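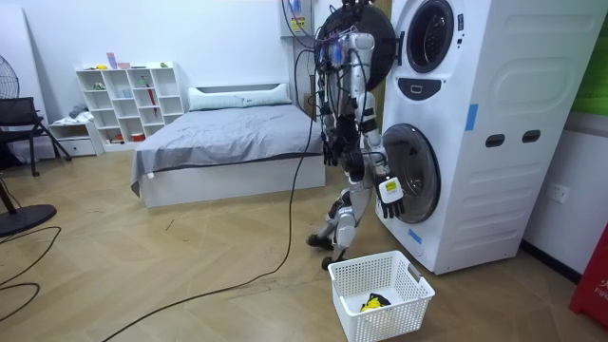 Laundry, finally

6/22/18
by Florencia Painemal

Print this entry | E-mail this entry

So the stacked washer and dryer are in and I have thoughts! I've been hauling bags to the Vitness laundromat since we moved and I was so tired of it — the quarters, the one good dryer everybody fights over, the walk back up the hill with a bag on each shoulder. I added up my receipts last night and I've spent 151 dollars over there. That could have been shoes.

I went back and forth for ages between the Grerora and the Bjarnason. The Grerora was cheaper, but the Bjarnason came with delivery and they'd take it up the stairs, so 634 dollars later (on sale, secondhand store, I am not a millionaire) I have a white tower that's taller than I am. I like it more than I expected to. Two big round doors with dark glass, one on top of the other, and the controls in a gray panel in the middle where I can reach them without a stool. The dryer door is another story. I have to get up on my toes to see if a sock is stuck in the back.

There's blue tape on the side, one strip up high and a little piece down by the front corner. I keep meaning to peel it off and then I have my arms full and forget. Mom says do it now or the glue will bake on over the summer. She's probably right, she's right about glue in general.

The basket is the old white plastic one with all the little holes, and it has been through three apartments with me. I looked at those folding Folto ones in the store, very cute, but 16 dollars for something to throw dirty shirts in? No. Mine has handles cut into both ends and it sits on the floor right in front of the washer, and that's good enough.

The yellow and black thing gets its own wash, by the way. I learned that the hard way with the gray towels, which are now a sort of sad mustard. Cold water, short cycle, nothing white anywhere near it.

Things I still want in there: a hook for the delicates bag, a shelf for the detergent (it's living on the kitchen counter next to the rice, not ideal), and somewhere to put the lint. A jar maybe. I also need to call about the manual because the one they gave me is for a different model and only in French. I managed to work out that 2 means rinse and spin, but the rest is a guess so far.

My cousin comes in July and wants to bring all her camping stuff to wash, sleeping bags included. I said yes before I thought about how big a sleeping bag is. Must look up whether you can even do that in a front loader.

Okay, bed. Sheets tomorrow.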